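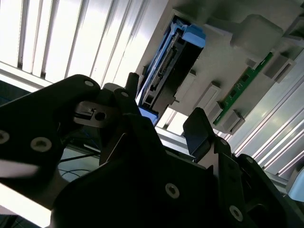
Fig. 7. Electronic module in its blue plastic frame, overhead.

Section 2: Setting up the Tamik room sensor

The leaflet from Nanell says setup takes 2 minutes. Allow 30, and more if your wi-fi is slow.

1. Pick a spot away from windows and heating vents. The leaflet claims the sensor corrects for drafts. We have yet to see it.
2. Plug in the power adapter and wait for the light to hold steady.
3. Open the Usmani app and choose Add Sensor. Skip the "smart placement" quiz – it gives the same advice to everyone.
4. Enter the code printed on the back of the sensor.
5. Leave the sensor alone overnight before you trust any reading.

Note: The stated range is 200 feet. Two ordinary walls will cut that badly.

CAUTION: Do not run the power cord under a rug or carpet. Keep it where you can check it for wear.
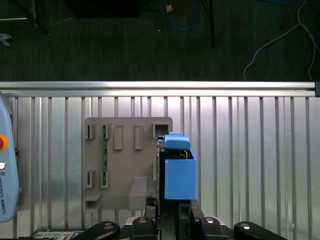 Fig. 8. Blue and white cables on dark carpet.

6. Compare the reading with a plain thermometer for 7 days. If the two disagree, believe the thermometer and use Adjust in the app.

Related topics
Replacing the Tamik battery
Grarnon hub: what the lights mean
Turning off alerts

We use cookies to improve this site. Accept | Settings

Contact | Copyright Nanell | Back to top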